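Getting started with the Menelel two-arm kit: holding awkward tools

I've had the Menelel on my bench since February and I'm still finding new things to try with it! Most people begin with blocks. I'd go straight to a soft, foam-covered tool, as you learn far more about your grip settings.

1. Home both arms and wait for the lights to settle.
2. Open the gripper fully and hold the tool upright between the fingers.
3. Close in small steps. I stop at 112 on the force slider – 143 squashed my foam badly.
4. Jog the arm over the table and check the wrist camera view before you go near anything else.
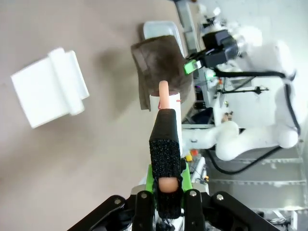 Wrist camera view with the foam block gripped upright, cup and folded cloth beyond it.

Keep half an eye on where the second arm is at this stage. The Menelel software will happily let you plan a path right through it, so set the keep-out zone first (Settings, then Workspace). Save the pose once you're pleased with it.

If the tool tilts when you lift, lower it again, open up and grip a little further down. Tia Clegg on the Firisine forum uses a slower close speed for this, and I've copied her ever since – lovely smooth grips!

Next, try the same steps with the other arm.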